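Vostik Work Table Board
Item no. 408

White foam board for covering the top of a work table. Laid loose, no fixings. Supplied as a single sheet, packed flat between two cardboard liners.

Use
Protects the tabletop from scratches and light knocks, and gives a plain, light background for small parts and trays. Suitable for dry work. Not a cutting surface - use the Morine mat under blades.

Fitting
Wipe the table before laying the board. Leave a strip of tabletop bare on at least one side so the sheet can be lifted by its edge. Trim with a sharp knife and a steel rule, in 3 passes.

Care
Dry cloth or soft eraser. Smudges and specks build up with normal use and do not affect function. Solvents will dissolve the core. Do not store above 80% relative humidity.

Ordering
Sold singly or in packs of two. Trays, tools and tables are not included. Orders received by 11th May ship at the current list price. For cut sizes, contact Tayla Stubbs in the parts office and quote the item number. 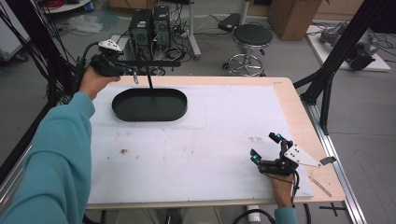 White foam board on a light wooden table, with dark green oval tray.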